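3. Horizontal surfaces and the drift of small objects

3.1 Setting and approach

The household workshop occupies an uncertain position in the literature on domestic storage. It is neither a living space nor a store room, and the objects in it belong to several activities at once. The Votunthorpe survey covered 24 such spaces, most of them garages or utility rooms attached to single-family homes, and recorded what was kept on the bench top, what was kept on the wall behind it, and what was kept on the shelves below and beside it. The bench reported in this section was designated Bench 7 and belongs to the group with a pegboard directly behind the work surface.
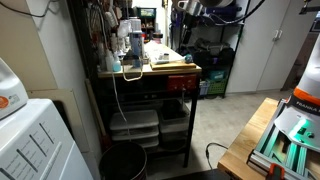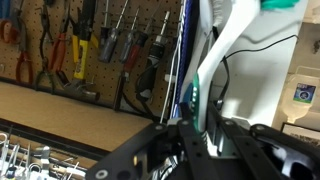
Figure 3. Bench 7 and the pegboard wall behind it, with hanging tools.

Why is the bench top, and not the shelving, taken as the unit of analysis?

The bench top is the surface where objects arrive without a decision having been made about them. A bin or a peg implies an earlier choice of location, whereas an item on the top may be in use, waiting for use, or left over from a task already finished. Changes in household practice therefore show on the top first.

3.2 Recording procedure

Each space was visited twice, once on entry to the study and once in January. At each visit the recorder listed every loose object larger than a coin and assigned it to one of four zones: top, wall, under-bench, and adjacent storage. Objects inside closed bins were not listed individually. The bin was entered as one object, with a note on whether it was opaque or translucent and whether it carried a label. Across all spaces the first visit produced 1,162 entries.

Coding was carried out by Shoshana Fitzsimmons and Boris Nikolovski working separately, with disagreements settled by Idun Haugen. Initial agreement was 86 percent. Most of the disagreement concerned two categories. The first was containers whose contents could be either a cleaning product or a lubricant. The second was cutting boards, trays and similar flat items, which one coder treated as objects and the other as extensions of the surface. The second problem was resolved by coding such items as secondary surfaces, a term taken from the earlier Harano inventory and used there for drawer liners and desk mats.

3.3 Secondary surfaces

Bench 7 shows why the category was needed. Its top is light wood on a black metal cart, and a wooden cutting board lies on it, reaching the right front corner. A clear plastic bag or sheet lies over the board across the middle of the top. Smaller items rest on these layers: a small white cylindrical item on the plastic, and a small blue-and-white round object near the right side of the board. The coders counted two secondary surfaces, board and plastic, and assigned the small items to the layer on which they rested.

The layering has practical consequences. Where a board is left in place between tasks, it tends to mark off a working area and the rest of the top becomes a margin. In the sample as a whole, tall containers were more often recorded in the margin than on the board. Bench 7 follows this pattern. A blue-and-white spray can and a white bottle stand toward the left rear, with a translucent squeeze bottle and a second clear plastic bottle in front of them near the left edge. A dark jar with a brown lid stands further back.

We do not claim that the arrangement is deliberate. In interviews, most participants were unable to say when a given bottle had been placed where it stood. The term margin is used only for the part of the top not covered by a secondary surface, and it carries no suggestion of planning.

3.4 The wall zone

Pegboard is generally described in storage manuals as a remedy for crowding on the bench. The survey data support this only in part. Spaces with pegboard had fewer hand tools on the top than spaces without it, but the number of bottles, jars and cans was nearly the same in both groups. The explanation appears to be mechanical. A standard hook accepts a handle, a loop or a hole, and few consumable containers have any of these. Cords and straps, on the other hand, hang readily, and they were found on the wall in most of the spaces that had pegboard at all.

At Bench 7 the wall holds a row of tools on pegs, among them a pair of red-handled pliers, as well as bundles of hanging cords. The pliers hang above the work surface, and their grips reach down toward it. Low placement of this kind was noted elsewhere in the sample. Participants frequently referred to tools in the lowest row as the ones they used most, although the entry lists cannot confirm this.

A related observation concerns wall depth. Bulky bundles project from the board and reduce the usable depth of the top beneath them. The effect was largest where cords had been looped once and hung - tightly wound cords projected less - and smallest where the wall was given over to flat tools. Depth was measured at the midpoint of each bench, and spaces with less than 40 centimeters of clear depth were entered as restricted. The measurement was repeated at the January visit with the same gauge.

3.5 Under-bench and adjacent storage

The under-bench zone was the most stable of the four. Bins stored there were rarely moved between visits, and in several spaces the participant could not state their contents without opening them. Bench 7 has two stacked white plastic bins on the left of the lower shelves and a dark bin on the right. The use of matched containers on one side and a different one on the other was common enough that a separate code was introduced for it. The code was later dropped when it proved unrelated to any measure of movement.

Adjacent storage was more varied. In this zone the survey recorded open wire shelving, closed cabinets, stacked crates, and in two cases a disused kitchen unit. The space at Bench 7 combines open and closed types. Black wire shelving to the right of the bench carries a dark duffel bag, a teal storage box, a green plastic basket and a pale blue bin, and there are tall white cabinet doors on the far right. Following the general rule, the interior of the cabinet was not inventoried.

The duffel bag raises a point of classification. Bags were first coded as containers, by analogy with bins. Loretta Delacroix, who conducted the majority of the interviews, noted that participants spoke of bags as belonging to an activity performed elsewhere, such as travel or sport, and not as part of the workshop. Bags were accordingly recoded as transit items. Under this coding the adjacent zone contains nearly all transit items in the sample, and the top contains very few.

3.6 Services and waste

Two features that do not count as storage were recorded for every space: the position of power outlets and the position of the nearest waste container. Both have been suggested as influences on where objects come to rest. The Prarnow checklist treats an outlet on the bench itself as a distinct condition, on the grounds that a chargeable tool can then remain on the top between uses. Bench 7 meets this condition, with a red outlet strip mounted on the right side of the apron. A thin white cable runs down from the top toward the floor on the left side of the cart, and a black power cable crosses the floor toward the right.

Floor cables were entered in the plan drawing and excluded from the object list. They were nevertheless mentioned often in interviews, usually as something the participant intended to reroute. Shoshana Bellamy has proposed that a floor cable be treated as a boundary, in that bins and boxes are seldom placed across one. The present data are compatible with that proposal but were not collected to test it.

The waste container at Bench 7 is a black round can on the floor in front of the cart. Front placement was the less common arrangement, and most participants kept the container at one end of the bench. The distance from the middle of the top to the rim of the container was recorded with a tape at both visits. No relation was found between this distance and the number of empty packages on the top, a result that differs from the one reported by Lim for kitchen counters. Kitchen waste is usually removed on a fixed schedule, and workshop waste in this sample was not.

3.7 Limits of the comparison

The zone scheme assumes that the boundary between top and wall is clear. In practice, items that hang over the front edge of the top, such as the gold-colored wire loop handle at Bench 7, belong to neither a layer nor a peg. These were assigned to the top by convention. A second limit is that two visits cannot distinguish an object that has stayed in place from one that has been used and returned. The term stable, as applied to the under-bench zone, should be read as meaning only that the position was the same on both occasions. The treatment of returned objects is taken up in Section 4, where participant diaries are available for a subset of the spaces.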